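Moved off the packing bench, on to the grippers
Forum > Work and Jobs > Warehouse, Packing and Logistics

tapegun_tess
Posts: 214

Posting this because a few people asked in the pay thread how the Nollent changes are going. I was on hand packing at the Baxter Road site, small mixed orders, tissues and cotton buds and gloves and so on. In June they put in the first Skuren arm and took two benches out. I was offered nights on returns or a move to demonstrations. I took demonstrations. You hold the gripper yourself and pick the goods up with it, and the recordings go to Astura, who train the arm from them.
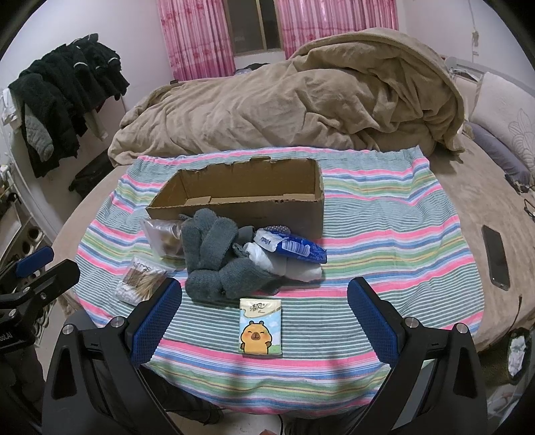
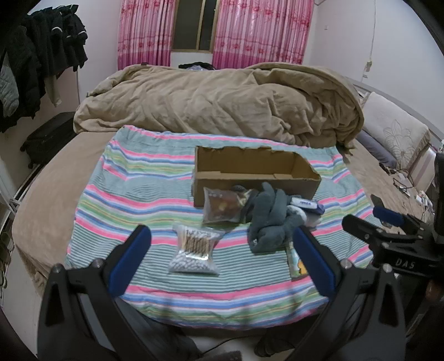
Pay is the same hourly rate but there is no pick bonus, so I'm down on a good week and level on a bad one. The target is 300 usable picks a shift. Usable is the word that matters. If you fumble and drop it they sometimes keep it and sometimes don't, and you find out the next day.

Anyone else been moved on to this sort of thing? I want to know how long it lasted before they had enough.

pallet_jack_off_duty
Posts: 1,902

How long it lasts depends on how often the stock changes. At our place it was soft toys and bagged items, and every new range meant another round. Two of our lot are still on it. The rest went back to the floor when the arm was signed off for boxed goods.

I'd get the lost bonus in writing now. Once you've been on a new job title for a few months it gets very hard to argue you're owed the old terms.

Wrexfold
Posts: 87

So you're teaching the machine that has your bench. I don't mean that nastily but I wouldn't do it, not on the same rate. They should be paying more for it. You know how a packer picks up a floppy bag and they don't.

tapegun_tess
Posts: 214

I had that row with my sister already. The bench had gone before I was asked. If I'd said no I would be on nights and somebody else would be holding the gripper.

I do agree on the rate. I asked Angus Skinner, our shift lead, and he said it was graded as light duties. It is lighter on the back. It isn't lighter on the wrists. By dinner time my thumbs ache from squeezing, and the thing is heavier than it looks when you hold it out in front of you.

M_Oakhanger
Posts: 455

Light duties is a grading from before this job existed. Ask for a proper assessment. Repetitive grip work has to be looked at like any other repetitive work, and "it's not lifting" is no answer. Write down when it hurts and what you were doing. We had someone on a labelling gun for years before it was taken seriously and she had nothing on paper.

Also ask about breaks. Your old bench had natural gaps when the totes ran out. Does this?

tapegun_tess
Posts: 214

No gaps. When you've done a pick you put it back and do another. I hadn't thought about the totes but you're right, I used to get a minute or two there and a chat. We get ten minutes mid-morning and the usual half hour.

The chat is the thing I miss most, to be fair. You don't talk while it's recording. They don't use the sound, but it puts you off your stroke.

Lindqvale
Posts: 31

I'm on the other side of this, I look after arms at a different firm. A few things that may be useful.

The slow, boring picks are worth more than the quick ones. If you come in at the same speed every time and close on the middle of the packet, they can use nearly all of it. The people who did badly with us were the fastest packers, as they slide things along and flick them over with a fingertip, and the gripper can't do that.

Thin film packets are the hardest. Gloves are easy, anything soft with some bulk to it is. If your target is the same whatever you are picking, I'd push back on that, because it's unfair on whoever gets the films.

As for the jobs, I won't pretend. We went from 9 packers on days to 5, all through people leaving and not being replaced. The five who stayed mostly clear jams and deal with whatever the arm refuses. Some of them like it better and some can't stand it.

Wrexfold
Posts: 87

"Through people leaving" is how it always gets put. Four wages are still gone from the town.

Lindqvale
Posts: 31

I said I wouldn't pretend and I didn't. Nobody was pushed out, and there are four fewer jobs. Both of those are so.

pallet_jack_off_duty
Posts: 1,902

Clearing jams is the job I'd go for, Tess. Ask to be trained on the Skuren itself while they still need you on demonstrations. You have more pull now than you will later. At ours it came with a grade, small but permanent.

corrugate_kev
Posts: 660

Going against the grain a bit. I did hand packing for eleven years and my shoulder is finished. If an arm had come in when I was thirty I would have held the gripper and said thank you. Most of what we did was 1000 of the same thing into the same carton and it did none of us any good. The money is a fair complaint. The bench itself I wouldn't mourn.

tapegun_tess
Posts: 214

Mine wasn't the same thing a thousand times though, Kev. Ours was mixed, every order different, and I liked working out how it would all go in. That part has gone completely. Now I get one thing at a time and I'm told which.

Update for those who gave advice. I asked Angus on Thursday about three things: the assessment, a lower target for thin packets, and Skuren training. He's booked the assessment. He said the target comes from Astura and he'd pass it on. On training there are two places and he has put my name down for one, nothing in writing yet.

He didn't know about the bonus. He's going to ask payroll.

M_Oakhanger
Posts: 455

Send him an email tonight thanking him for the meeting and listing what he said. Then it is in writing.

tapegun_tess
Posts: 214

Done. Will come back when I hear about the training place.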